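Packing for a trip nobody is taking: an afternoon at Skirden

The open day at Skirden's workshop in Dulidstead ran until 7, and by the time I got there the sandwiches had been dealt with. The robots had not finished anything yet. Aigars Baranauskienė, who runs the bench they call Dzene, was glad of an audience that had come for something other than lunch.

"People ask if it can fold a shirt," he told me. "I ask them if they can fold a shirt. Then we both look at the floor for a bit."

Dzene is a pair of arms bolted to a white table, and its job this spring is handling luggage and the things that go in it. Baranauskienė used to fix baggage belts, and he talks about suitcases the way some men talk about their in-laws. He had told visitors to expect a slow show. I had been warned, and I still checked my watch.

"Slow is fine," he said. "We did 480 practice runs before April. If I wanted fast, I would throw everything in and sit on the lid, like at home."

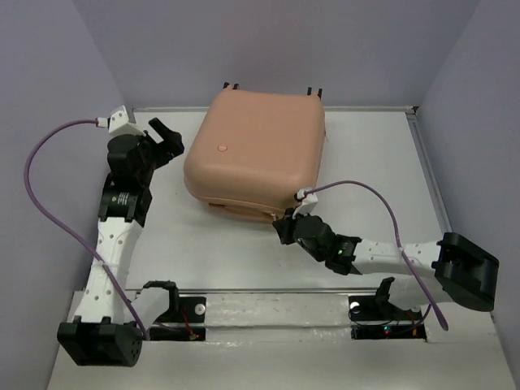
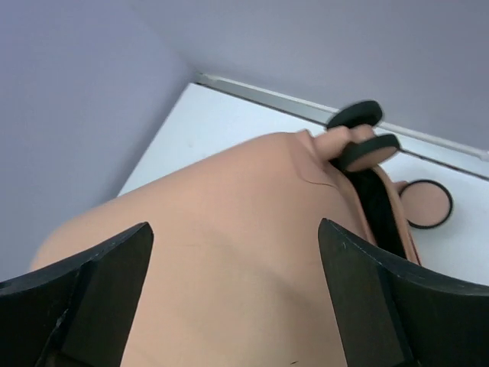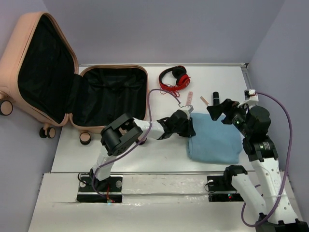
Baranauskienė's real complaint is with soft things. A box keeps its shape while you think about it, he says, and cloth has opinions. He nodded at the folded blue towel, with the pink suitcase lying open at the other end of the table, and said he had lost more evenings to towels than to anything with a motor in it. The headphones bother him less, though he admits he has never looked forward to that red cable. "A tangle is a tangle. My daughter can't do it either, and she has a degree."

I asked what counts as a success. He took a while over this - long enough for a man behind me to ask where the restrooms were.

"It goes in, and it stays in when you close it. If a sleeve is sticking out, I call it a failure. My boss calls it a partial success. That is why he does the brochures."

The brochures, for the record, promise "100 percent hands-free packing." I showed him my copy. He read it twice, folded it very neatly and put it in his back pocket.

He was more cheerful about the school group that had come through before me. They had a list of 101 questions, he said, and got as far as the one about whether the arms have names. They don't. "I use words for them sometimes. You can't print those."

We ended up across the road at Bamaretti, where the coffee is better and the tables have nothing bolted to them. I asked whether he would let Dzene pack for his own vacation.

"For a weekend, maybe," he said. "And I would carry the toothbrush myself."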